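February 5, 2020

Wednesday, and the table finally has nothing on it but what belongs there. I spent the first hour clearing it. The Effiong catalogues went back on the shelf, the tape and the scissors went in the drawer, and I wiped the white top down twice. It has a seam running along it and crumbs get in there, so I went over that with a dry toothbrush. There is a brownish stain near one corner that has been there since November and I have stopped trying with it. I used bicarbonate, then washing-up liquid, then the cream cleaner, and it looks the same as it did before.

The grey cloth is up at the back again. It wants ironing. I said that last time as well.

Today was the props for the kitchen set, which means working through the Rastelberg box and deciding what stays. There were 46 things in it according to the list taped inside the lid, and I took the list's word for it. Most of them are dull – spoons, a sieve, egg cups, a jug with a chip in it. I got the rubber chicken out and put it down next to the steel plate to see whether the two could go together as the Sunday dinner.

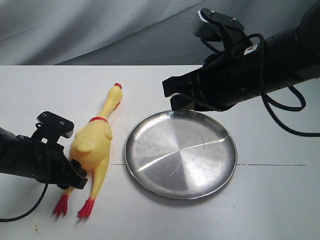 Piltetti wrote back before lunch: a chicken with a collar on and its feet still attached is not a roast, and if it goes out on a plate people will laugh in the wrong place. I had been thinking they would laugh in the right place. Second message, a few minutes later, said to keep the plate whatever happens, as it is the only one that hasn't been bent.

I answered that the red feet are the best thing about it. They can be seen from the back row, and the red band round the neck picks up the same colour. No reply to that yet.

Had soup and the end of the loaf. Rang Rellevico about the cloth and was told 12 working days, so it will be the old cloth for the first night. Also paid the invoice, number 3562, which I had been putting off.

In the afternoon I went back to the plate. It is a nice plain thing with a raised rim, and the metal is brushed so that the light splits up into wedges, light and dark, like a cut pie. The trouble is the glare. Wherever I stood I got a bright streak across it. It has fine scratches too, though I don't think those will show from any distance. I could dull it with a bit of soap rubbed on and left to dry – we did that with the trays years ago and it washed off without any bother. I shall try it on the back first.

The other trouble is size. The chicken is all neck and legs. If the body sits on the plate then the head hangs over one side and the feet over the other, and whoever carries it on will need both hands and a clear doorway. A tea towel underneath might stop it sliding.

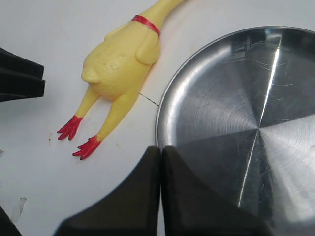 The chicken and the plate, still not decided.

Put the spoons and the egg cups back in the box and crossed 2 lines off the list, the jug and the sieve. The jug can go to the jumble sale and the sieve is coming home with me, mine has lost its handle.

Need soap, tea towels, a new roll of tape. Ask about the doorway.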